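The Groler Correction

The flow meter at Clarnik had been wrong since October. Ornella Russo established this in her second week at the district, by subtraction. The reservoir released 3,000 liters in a test interval. The upper gauge recorded 3,000. The lower gauge, at the foot of the Groler pipe, recorded 1,536.

There were two hypotheses. Either the pipe leaked almost half its contents into the hillside, or the lower gauge was misreading. She walked the line on foot, 700 meters of it, carrying a probe and a notebook. The ground was dry at every station. The orchards on either side were in poor condition, and a leak of that size would have improved them.

She replaced the gauge. The new one was a Tedesco with a brass impeller, calibrated in the workshop that morning. She ran the interval again and obtained 1,536.

The district office in Grido had one heated room, which served for sample work, filing and lunch. She wrote the report there over two evenings. Section one described the method. Section two gave the readings. Section three was headed Cause and remained blank. She read the older reports for guidance. In each of them, going back to the construction of the pipe, section three had been completed with the word evaporation.

A closed pipe does not evaporate. She noted this in pencil in the margin of the oldest report and then saw that the same sentence was already there, in a different pencil.

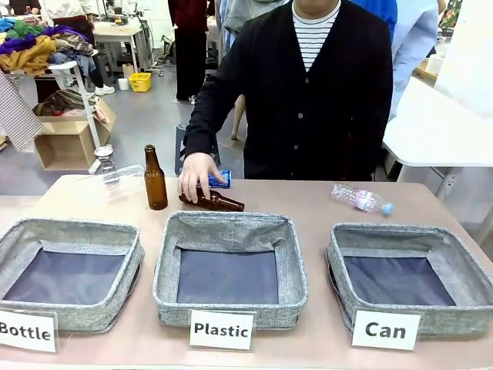 It's the allotment, Assunta Morelli told her, and you won't find it with a probe. The village of Groler had given up its land for the reservoir and had been promised half the water. The promise was never written down. The water had gone there anyway.

Ornella pointed out that the village was under the reservoir.

Yes, Assunta said. They would still be owed it.

Ornella asked which instrument had been used to confirm the delivery. None had. She asked whether the quantity varied with season. Assunta thought it went up a little at harvest, and down again when people stopped washing the barrels.

The next release was on 5/17/25. Ornella scheduled it for six in the morning, with a volume of 2,000 liters, and stationed herself at the midpoint valve. She opened the inspection port and lowered a float on a line. The float moved downhill at the expected speed for some four minutes. Then the line went slack, and after a short interval pulled taut in the other direction, uphill, toward the reservoir.

She held it. The pull was steady and not strong, comparable to a bucket being drawn by one person. She recorded the time and the direction. When it stopped she wound the line in. The float had been wiped clean and was tied on with a different knot.

In the office she opened the report at section three. She wrote domestic use, initialed it, and sent a copy of the form to the billing department with the address left as Groler.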